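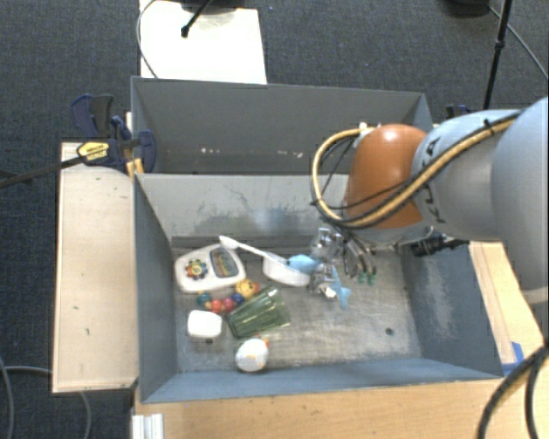
3. Le bac de rangement et son contenu

3.1. Le contenant

Figure 3. Bac à parois gris clair posé sur une table en bois, avec un ensemble de jouets et d'ustensiles réunis sur le fond.

L'étude des contenants occupe dans la littérature sur le rangement domestique une place secondaire au regard de celle qui est accordée aux objets eux-mêmes. Les travaux consacrés au tri des jouets considèrent le plus souvent la boîte, le tiroir ou le panier comme un simple point d'arrivée, dont on relève les dimensions sans s'interroger sur l'usage qui en est fait. La présente section adopte le parti inverse et traite le bac comme un lieu où des objets voisinent, se recouvrent et se gênent, avant d'aborder les catégories qui permettent d'en décrire le contenu.

Le modèle retenu est un bac rectangulaire, ouvert sur le dessus, dont les parois s'inclinent légèrement vers l'intérieur en direction d'un fond gris plus foncé (figure 3). Un second compartiment, moins profond, lui est joint à l'arrière. Ce type de contenant présente deux propriétés utiles à notre propos. L'absence de couvercle maintient l'ensemble du contenu accessible par le haut, et l'inclinaison des parois tend à ramener vers le fond les objets déposés près des bords. Il en résulte des regroupements que l'utilisateur n'a pas nécessairement recherchés et qui compliquent la reprise ultérieure d'un objet donné.

L'état de surface du fond a également été pris en considération. Les marques blanches et grises qui y sont visibles réduisent le contraste avec les objets clairs, et deux petits trous sombres se trouvent l'un à droite du centre, l'autre dans la partie inférieure droite. Le protocole de description établi par Yusri Khoo prévoit que de telles particularités soient consignées séparément du contenu, afin qu'un défaut du support ne soit pas enregistré comme un objet de petite taille. Cette règle s'applique de la même manière aux taches des parois, dont la partie basse de la paroi arrière offre un exemple.

3.2. Constitution du corpus

Le corpus Harudden rassemble 2000 fiches de contenu, établies à partir de bacs garnis d'objets d'usage courant dans les lieux d'accueil de la petite enfance et les foyers. Chaque fiche porte sur un état unique du bac, sans référence à l'état qui l'a précédé. Un même bac peut réunir jusqu'à 20 objets, limite fixée lors de la campagne préparatoire de mai afin que les recouvrements demeurent descriptibles par un observateur humain.

Les objets ont été choisis selon la grille d'Adar, qui distingue huit familles : jouets à manipuler, figurines, éléments enfilés, vaisselle, couverts, textiles, objets à imprimer ou à lire, et divers. La grille ne préjuge pas de la destination de l'objet. Une cuillère en plastique relève ainsi de la famille des couverts, qu'elle provienne d'une dînette ou d'une cuisine, dès lors que rien dans son apparence ne permet de trancher. Cette neutralité nous a paru préférable à une classification par usage, laquelle oblige l'observateur à formuler des hypothèses qu'il ne peut pas vérifier.

La version de la grille employée ici est celle qui a été arrêtée le dimanche 23 septembre, à l'issue de la relecture croisée des premières fiches. Les modifications apportées par rapport à la version antérieure concernent principalement la famille des éléments enfilés, auparavant rattachée aux jouets à manipuler.

3.3. Familles d'objets et cas limites

Le contenu du bac de la figure 3 réunit plusieurs des difficultés rencontrées au cours du dépouillement. La première tient à l'identification des jouets à forme composite. Le jouet blanc situé en haut à gauche du groupe, muni d'un cadran multicolore en forme de fleur et d'un petit panneau rayé aux couleurs de l'arc-en-ciel, évoque aussi bien un hochet qu'un téléphone pour enfant. Deux observateurs appliquant la grille de bonne foi peuvent employer des noms différents. La famille, en revanche, ne varie pas. Nous avons donc retenu la famille comme unité de comparaison, le nom de l'objet étant conservé à titre indicatif dans un champ libre.

Une difficulté voisine se présente avec le jouet en plastique bleu clair placé près du bol. Sa partie en forme de nageoire oriente vers la figurine animale, peut-être un dauphin, sans que la forme générale suffise à l'établir. La consigne demande alors d'inscrire la famille la plus probable, suivie de la mention « incertain ». L'observateur s'abstient de préciser l'espèce. L'expérience de la campagne préparatoire a montré que les précisions ajoutées à ce stade étaient rarement reprises par le second lecteur et qu'elles augmentaient le nombre de désaccords sans améliorer la qualité des fiches.

La troisième difficulté concerne les objets formés d'éléments multiples. Le cordon de perles colorées est traité comme un objet unique, quel que soit le nombre de ses composants. La perle jaune placée à son extrémité supérieure, qui porte un motif semblable à un visage, ne fait pas l'objet d'une entrée distincte. Cette disposition a été discutée. Dans la première rédaction de la grille, tout élément figuratif pouvait être inscrit séparément, ce qui conduisait à fragmenter les colliers, les chapelets de perles et les boucliers d'activités en un nombre variable d'entrées. Le critère actuel est celui de la solidarité : ce qui se déplace ensemble est décrit ensemble.

3.4. Voisinage et recouvrement

La description des relations entre objets suit la terminologie proposée par Zerner, réduite pour les besoins de l'étude à quatre termes : isolé, contigu, appuyé, recouvert. Un objet est dit isolé lorsqu'il ne touche que le fond. Il est dit contigu lorsqu'il touche un autre objet sans en recevoir de soutien apparent, et appuyé lorsque l'un de ses points repose sur un autre objet. Le terme recouvert s'applique dès qu'une partie de l'objet est masquée par un autre élément du contenu.

La cuillère blanche et le bol de même couleur illustrent l'hésitation possible entre les deux termes intermédiaires. Le cuilleron se trouve sur le bol ou contre lui, et la vue ne permet pas de départager les deux lectures. Dans un tel cas, la fiche admet la notation double « contigu ou appuyé ». L'identité de teinte entre les deux objets renforce l'ambiguïté, le contour de l'un se confondant en partie avec la surface de l'autre. Xue recommande de privilégier, pour les paires de même couleur, l'orientation des éléments allongés. Le long manche de la cuillère, dirigé vers le haut à gauche, fournit à cet égard un repère stable.

On observera également que le groupe occupe principalement la gauche et le centre du fond. Cette répartition inégale est conservée telle quelle dans les fiches. Aucune redistribution des objets n'est effectuée avant la description, l'objet de l'étude étant précisément le contenu d'un bac dans la disposition où il se trouve, y compris lorsque celle-ci paraît peu commode.

3.5. Portée et limites

Les observations réunies dans cette section valent pour des contenants ouverts, à fond uni et de profondeur modérée. Leur extension aux coffres à couvercle, aux filets ou aux tiroirs compartimentés supposerait une révision des termes de voisinage, en particulier du terme appuyé, dont la définition devient incertaine lorsque les parois sont souples. Les textiles, peu représentés dans le corpus, posent un problème analogue : leur forme dépend de ce qui les entoure, et leur contour ne peut être tenu pour une propriété propre.

Il convient enfin de rappeler que la couleur n'intervient pas comme critère de famille. Elle est relevée pour faciliter la relecture, au moyen de termes courants et sans recours à un nuancier. Les objets polychromes reçoivent la mention « multicolore », complétée s'il y a lieu par la liste des teintes dominantes. Les modalités de calcul de l'accord entre observateurs sont exposées à la section 4.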